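Can a machine put the groceries away yet?
Home & Workshop Board > General Chat

drita_b
Every July my sister comes to stay and we do one enormous shop, and every July I stand in the kitchen with bags around my ankles wondering why no machine does this for me. The dishwasher is older than my kids! Has anybody seen one that can really put food away, start to finish?

UsleyPete
Depends what you mean by put away. Boxes and cans into a bin on a clear table, I'd say we're there. My cousin's shop in Usley has an arm that loads parts trays all day and it rarely fusses. Your pantry, with the onions rolling about and the cereal bag that won't stay shut, is a different animal.

vesna.r
I'm with Pete on the bin, less so on "we're there." Cans are friendly when they stand up. Lay them on their sides, one overlapping the other, with a box right beside them, and I've known grown adults to make a mess of it, me included.

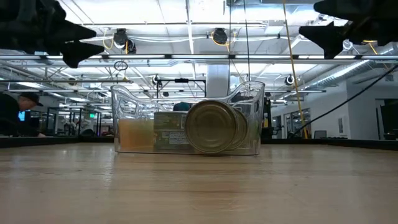
mendis_fan
What is the hardest part of putting groceries away for a machine?

teodora_l
Deciding where things go, in my opinion. Picking up a can is a matter of grip and aim, and those keep getting better, but every household has its own idea of where the soup lives and changes it without telling anyone (my husband has been here 30 years and still asks me).

UsleyPete
Have to disagree, Teodora, friendly as ever. Labels can be read and shelves can be learned. It's the soft stuff that beats them: bread, grapes, a bag of flour with a little split in the corner.

drita_b
Well, I'd pay 200 dollars for one that only did cans and boxes, and I'd do the grapes myself and be glad of it.

vesna.r
For 200 you'll get my nephew, Drita, and he eats the grapes.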